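# A Small Stage in Wistby: Talking with the Director of "Tornivel"

The Hollis Theater company opens its new comedy in August. I met the director on Friday, in the lobby, between two rehearsals.

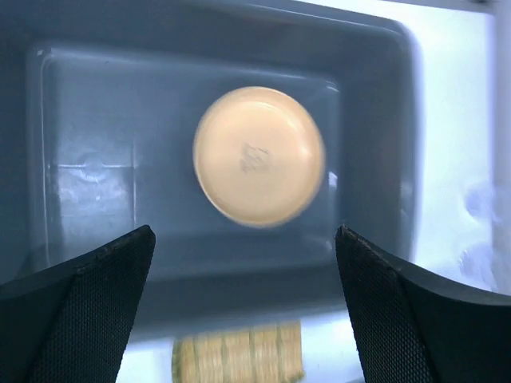
## From a radio play to the stage

"Tornivel" was written for radio, and for a long time it was considered impossible to stage. The story takes place in a hotel where all the guests believe they are the owner. On radio the listener hears only voices and doors. On stage, somebody must build the doors.

"We have 5 doors," the director told me. "The text asks for many more. In the first week the actors were always leaving through one and forgetting from which one they must return. I started to draw arrows on the floor with chalk, and then they argued about the arrows."

She first heard the play as a student, at night, on a bad receiver. She missed the ending because the signal disappeared, and she invented her own. When she finally read the script, years later, she was a little disappointed. "My ending was sadder," she said. "The real one is better for the audience, I admit this now. They have to go home after."

## Seven actors, too many guests

The cast has seven actors and they play all the guests between them. The changes are made with a hat, a voice, sometimes only with a different way of sitting. I asked if the public will be able to follow.

"In the first ten minutes, no. After this they relax. If you explain too much in a comedy, people become polite, and polite people don't laugh."

The longest scene is the breakfast, in which every guest tries to dismiss the same waiter. It has 49 entrances, and the company rehearsed it for most of the spring. The director wanted to shorten it, but the actors were against it and they won. "They were right about the rhythm. I was only tired."

## The question of money

The Hollis has 100 seats, and the director does not wish for more. From the last row one can still see an eyebrow. But a small room brings small income, and the company shares its costs with Planero, a touring group which will take the production to other towns in the autumn.

"With Planero we must be able to put everything in one van. So the doors fold. The first time we folded them, one did not unfold again, and we played that evening with four."

Last season the theater sold 675 tickets for its winter play, a serious one. I asked if a comedy is the safer choice.

"No, it is more dangerous. In a drama, silence can mean that they are moved. In a comedy you know exactly what it means."

At this moment an actor called her from inside, and she stood up. The second act was waiting, she said, and also the stairs, which still made a noise in the wrong place. She wants to keep the noise if the carpenter cannot remove it before the opening. The waiter will get a line about it.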